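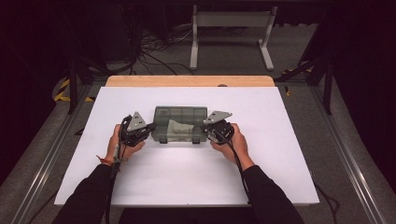
**When should the Dreder stage piano be tuned to the band?**

Set the pitch before the sound check, once the horns have warmed up.

1. Turn the volume to zero, then switch on.
2. Hold MENU until the pitch setting shows.
3. Match the horns' A and press SAVE.
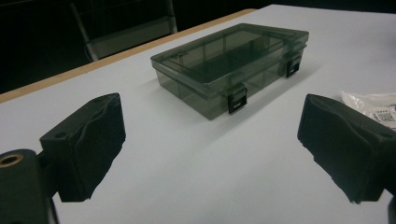 *Sorin Petek, stage technician, Vudavbridge*

4. Plug the left output into channel 7.
5. Play a loud chord and bring the level up slowly.

**Note:** Saved pitch is kept after power-off. Check it again at the next gig.

**Caution:** Mute the channel before you unplug any lead.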